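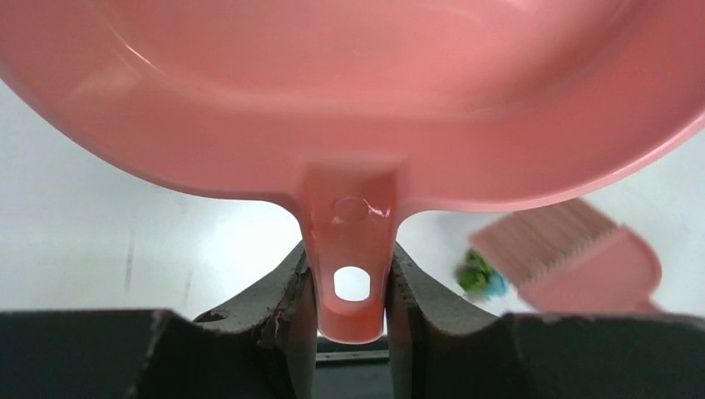 A pink plastic dustpan.

The Dandell Housing Service looks after 812 apartments in the Policarpio district, and since July it has asked residents to take a share in keeping stairwells and shared laundry rooms clean. The head of resident services, interviewed at the service's main office, described the change as a return to an older arrangement.

"When these buildings opened, every landing had a rota pinned beside the elevator," she said. "Households swept their own floor and the one below it. That lasted until the contract cleaning began, and the rota boards were painted over."

The contract with the cleaning firm Pimen remains in force, but its terms have been revised. Crews now visit each building twice a month for windows, drains and the washing of hard floors. Sweeping and the clearing of small litter fall to residents who have signed up. The service received 1,326 replies to the survey it mailed before the change, a figure that includes former tenants and families on the waiting list. A majority of current tenants favored a trial.

Asked whether the measure was chiefly intended to save money, she acknowledged that cost had been discussed at length. "The cleaning charge was due to rise again, and we had to put that in front of people plainly. Residents on fixed incomes told us they would prefer an hour with a broom to a higher monthly bill. Others told us the opposite, and they are entitled to opt out."

Households that opt out pay the full charge. Those that take part receive a credit on their account at the end of each quarter. The service has set aside $2,000 for supplies, which are kept in a locked closet on the ground floor of each building and signed out by the floor contact.

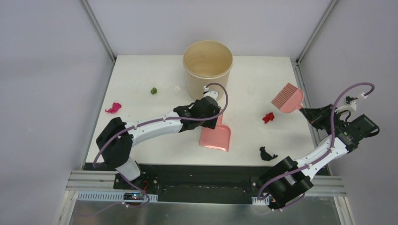
A bucket and small items on a white tabletop.

The trial has met with difficulties. Of the 17 buildings in the district, Hullau House has had the fewest sign-ups, and its upper floors went unswept for most of the first month. The head of resident services attributed this to late notices and to the high number of tenants who work nights.

"We sent the same schedule to everyone, with sweeping set for 9 a.m.," she said. "In Hullau House that is when a good many people are going to bed. The hours there are now open, and the floor contact simply notes when the work has been done."

Complaints about noise and about items left on landings are still handled by the main office. Residents are not expected to remove furniture, broken glass or anything belonging to a neighbor.

The trial will be reviewed in the spring. Tenants who wish to join before then may leave their name with the floor contact or at the front desk.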